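Storing and handling trading cards at home
Tips from the workroom, by Doaa El Khatib

These notes cover cards in ordinary houses and flats: where to keep them, what to keep them in, and how to work on them at a table without marking the corners. They apply to modern and older card stock unless a line says otherwise. Autographed and foil cards are dealt with separately further down.

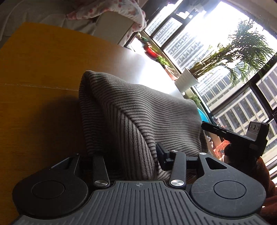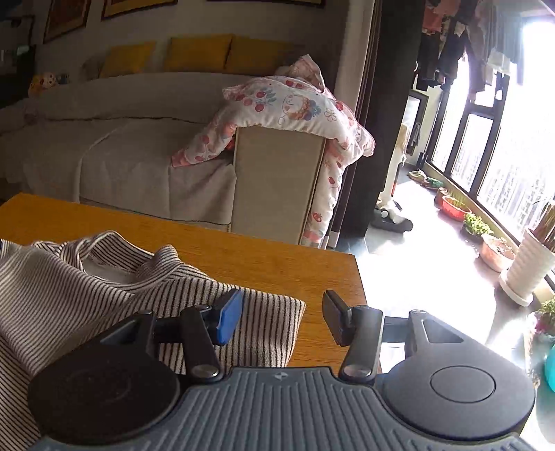

Striped fabric on a wooden table.

Work surface

Clear the table completely before opening a box. Wipe it with a barely damp cloth, then a dry one, and leave it until it is fully dry. Do not use spray polish on the day you intend to sort. The residue transfers to sleeves and shows as a haze under a lamp.

A plain desk mat with a smooth woven face is the best surface for sorting. Rubber side down, cloth side up. Felt sheds fibres, which end up inside sleeves. Bare wood is acceptable if the finish is sound, but a card lying flat on hard varnish is difficult to pick up without levering a corner. On a mat you can press one edge lightly and the opposite edge will lift enough to take hold of.

Drinks go on a different piece of furniture.

Hands

Wash, rinse well, dry well, wait a few minutes. Hand cream is worse than clean skin oil. Cotton gloves reduce grip and catch on the edges of older stock, so most collectors are better off with clean bare fingers. Close-fitting nitrile gloves are suitable for high-gloss surfaces that take fingerprints easily. Hold cards by the long edges. Rings and watches with metal straps should come off first.

Sleeving

1. Inspect the sleeve before use. Hold it to the light and look for grit or a split seam.
2. Squeeze the sides gently so that the mouth opens.
3. Insert the card top edge first, at a slight angle, and straighten it once both corners are inside.
4. Tap the bottom of the sleeve on the mat. Do not push the card down with a fingernail.
5. If the card resists, take it out. Forcing it is the commonest cause of a soft corner.

Use sleeves sold as free of acid and PVC. Old soft pages from a school binder are frequently PVC: they feel slightly tacky, smell of shower curtain, and will stick to printed surfaces in time. Transfer anything still stored in them. If a card has bonded to the page, cut the page along its seams and peel the plastic away from the card, keeping the card flat. Do not peel the card from the plastic.

Rigid holders

A rigid top-loading holder is meant to take a sleeved card. An unsleeved card will slide about and scratch. Thick cards, including those with fabric inserts, need a holder of matching depth. Measure the thickness with a cheap plastic caliper and buy to suit. If the holder bows outwards, it is too small.

Close the mouth of the holder with a resealable team bag. Adhesive tape leaves residue and tends to be cut open with a blade. If tape has to be used for posting, fold one end under to form a tab, and use low-tack decorator's tape.

Boxes

Cardboard storage boxes are adequate for bulk. Fill them so that the cards stand upright without leaning, and close gaps with a folded piece of acid-free card. A half-empty row is the main cause of curved stock in long-term storage. An overfilled row is the main cause of edge wear. You should be able to slide a flat hand in at the end of the row and no more.

Do not stack full boxes more than three high. The bottom lid will sag, and the load then rests on the cards.

Label the short end, facing out. Use pencil or a printed label. A marker pen can bleed through thin board.

My own main box holds 321 cards in two rows with 24 dividers, and it is heavier than it looks. Lift from underneath with both hands.

Room conditions

Steady conditions matter more than ideal ones. A bedroom cupboard on an inside wall is usually the most stable place in the house. Avoid lofts, garages, cellars, airing cupboards, and any shelf that shares a wall with a bathroom. Keep boxes off the floor; a single timber batten beneath the lowest box is enough to let air pass.

Put a small dial or digital hygrometer in with the collection and read it at the same time of day for a week. Mine touched 69 per cent in August with the window open and the cupboard door ajar. Closing both brought it down over a few days, and silica gel held it there. Colour-changing gel is easier to manage than plain. Dry it according to the packet when the colour turns. Do not overdo it: very dry air makes foil stock curl in the opposite direction.

Keep cards out of direct sun and out of strong daylight generally. Red and yellow inks go first. A framed card should hang on a wall that receives no sun, behind UV-filtering acrylic.

Foil and chromium-finish cards

These bow because the foil and the paper take up moisture at different rates. A mild bow can be reduced by placing the sleeved card in a rigid holder, and the holder under an even weight, in a room at normal humidity. Allow 8 days before checking. No irons, no hairdryers, no warm radiators. Heat will separate the layers.

Autographs

Sticker autographs are stable if the sticker is flat. Look for lifting at the corners and leave it alone if found; glue will stain. Ink signed directly on a glossy surface can smear for longer than expected and should not touch the inside of a tight sleeve. A one-touch magnetic case with a recessed window keeps the plastic clear of the ink.

Cleaning

Loose dust can be removed with a soft make-up brush reserved for the purpose. Brush from the centre outwards. A dry microfibre cloth is safe on most chromium finishes, with no pressure. Uncoated older stock should not be wiped at all. No water, no glass cleaner, no erasers. Any cleaning beyond dusting should be declared when the card is traded or sold.

Keeping a list

A spreadsheet with one line per card is sufficient: year, set, card number, parallel, condition, where stored, what was given for it. Add the line on the day the card arrives. Tane McAlister suggests giving each box a letter and each divider a number, so that the storage column reads C4 or F11. I have adopted this and it saves a good deal of lifting.

Keep a copy of the list somewhere other than the house. Photograph the front and back of anything you would claim for on insurance, and check the single-item limit on the policy.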